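How a Robot Hand Gets Its Checkup

Robots that pick things up need care, just like a bicycle does. Parts wear down, bolts work loose, and dust gets into places it shouldn't. At the Lirdale workshop, the robot arm is named Pakar, and the person who looks after it is Paraskevi Pappas.

Pakar's hand is called a gripper. It has 2 fingers that open and close. Each finger is moved by links, which are short, stiff bars joined together. When the motor turns, the links swing and the fingers come together.

Bolts first

The checkup starts at nine in the morning with the power switched off. Paraskevi puts a wrench on every bolt in the hand. If a bolt turns too easily, she takes it out, cleans it, and tightens it again. A loose bolt lets a finger wobble, and a wobbly finger misses.

Then the pads

At the end of each finger is a soft pad with a rubber strip. Rubber is grippy, the same way the bottoms of your sneakers are. After a lot of work it gets smooth or dirty. Paraskevi wipes it with a damp cloth. If it is too worn, she puts on a new one - that takes a few minutes and a small screwdriver.

Pakar also counts. Its computer adds one each time the fingers close. At the last checkup the number was 3479. Every 1000 closes, the pads get an extra look.

Looking through the wrist

Pakar has a small camera near its hand. It shows what is between the fingers and what is on the table. Before the arm goes back to work, Paraskevi turns the power on and looks at the camera picture. She wants to see both fingertips clearly. If the picture is blurry, she cleans the lens. 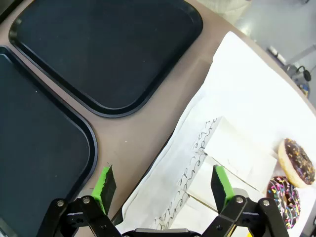
The view from the wrist camera. Look for the green pads, the silver bolts, and two donuts with sprinkles.

Last comes the open-and-close test. The fingers close slowly, stop, and open all the way. Paraskevi watches from outside the yellow line on the floor and listens for clicking or scraping. If she hears any, the power goes off and she checks the links again.

Words to know

Gripper: a robot's hand.
Link: a stiff bar that passes movement from one part to another.
Pad: the part of the finger that touches things.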